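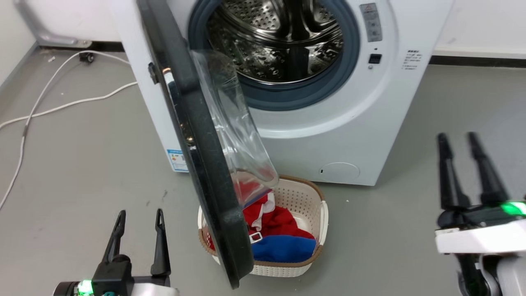

3.2 Laundry task in the shared workshop

The two arms were mounted by Emlyn Skyrme in the Clostmont workshop, and the grippers were adjusted there during February. We call the complete build Pluvari. The task uses a front-loading washer, a basket on the floor and two garments, one red and one blue. Each session had 16 trials, with a limit of 30 seconds for one grasp.
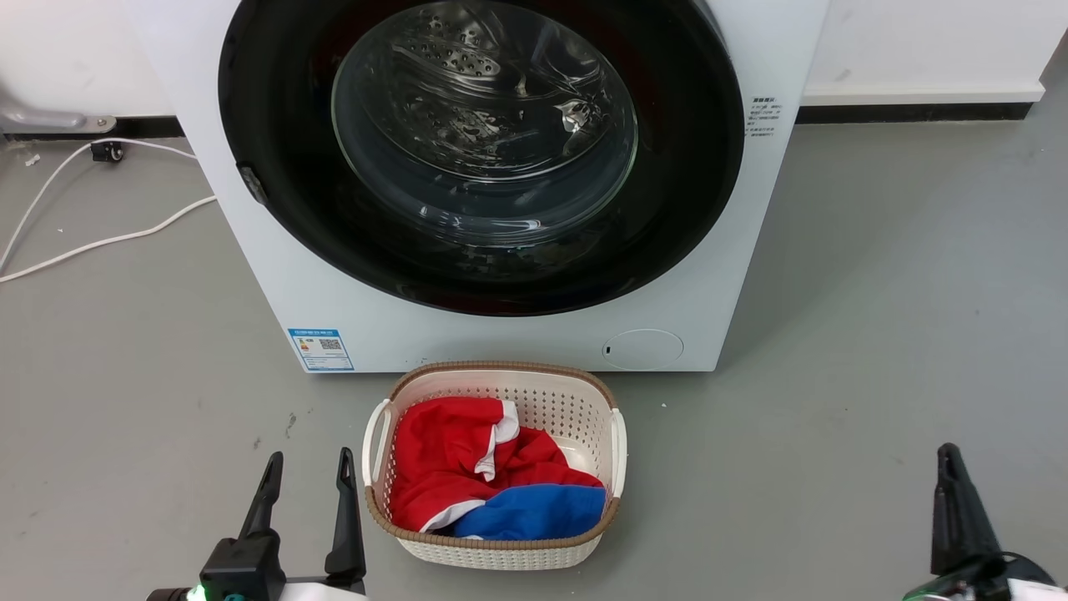 Figure 2. Pluvari at the washer, with the door closed and both garments in the basket.

The door was treated as a separate subtask – its rim is thick, and the fingers must approach it from the side of the latch. Idris Edwards wrote this part of the controller.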